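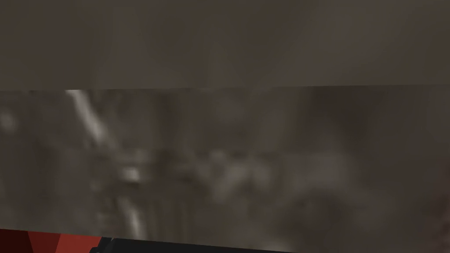 Version 2 of Usham, the co-op survey game from Ilari, goes live on PC on 7 November 2019 at 10am ET, with the console build following once certification is finished. The download is 232 MB for players who already have the August build installed and does not require a full reinstall. Most of the patch is renderer work. Surfaces seen at very close range, where a plain taupe plane meets a blurred, textured one along a slightly tilted seam, now go through a separate sorting pass before shadows are applied. Ilari says the older method could assign both surfaces to the same depth layer, which led to flicker on low settings.

The new pass is on by default. It can be turned off under Video, Advanced, Surface Sorting, and the change takes effect after a restart. Players who run the game with a custom config file will need to delete the old shadow entry by hand, as the launcher does not overwrite edited files.

Sturnport, the harbor map used in ranked play, has been rebuilt with the same tools. The east dock is now open from the start of a match, and the fuel store has moved inland, behind the second fence. Spawn points on the west side have been pulled back to match. The map supports 40 players in open mode, and the ranked limit is unchanged.

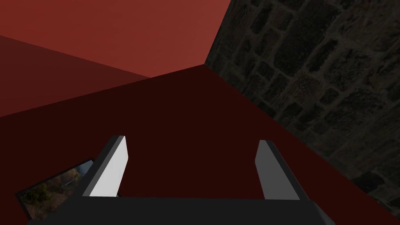

Will saved progress carry over to the new version? Profiles, unlocked gear and ranked standing move across at first login, but saved replays from the August build will not open after the update.

Matchmaking has also changed. The Lemma playlist, until now limited to invited testers, opens to any account with a rank score of 1,820 or higher. Scores are checked when a player joins the queue, and parties are placed using the highest score in the group. A player who drops below the limit during a session can finish the match in progress but will not be able to queue again until the score recovers.

Smaller fixes cover voice chat cutting out after a host change, a map marker that stayed on screen after being cleared, and controller settings that reset when a second pad was connected. Audio on the drill has been lowered – the level was set too high in the last build – and the inventory screen now remembers the last tab used.

Servers will be offline for two hours before the update. Ranked matches still in progress when the servers close will be voided, with no change to either team's score.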